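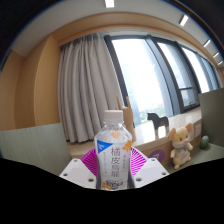

Ticket 3046 – Desk tidying, bottle task
Opened by: Lovisa Nyberg
Status: open

The Catlow policy lifts an empty cup well, but with a full drink bottle it closes too early and pushes the bottle away. Gripper pads are the ribbed ones. I restarted the controller two times, same result.

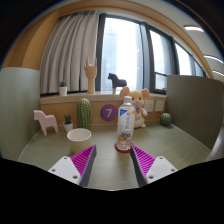 Reply, Tormod Öberg, 14:10
Please check the closing delay – in my setup it was 419 ms and I needed 714. Clear plastic is still difficult for the depth estimate.

Lovisa, 15:35
With 714 it is better, but I would not let it clear a desk alone yet.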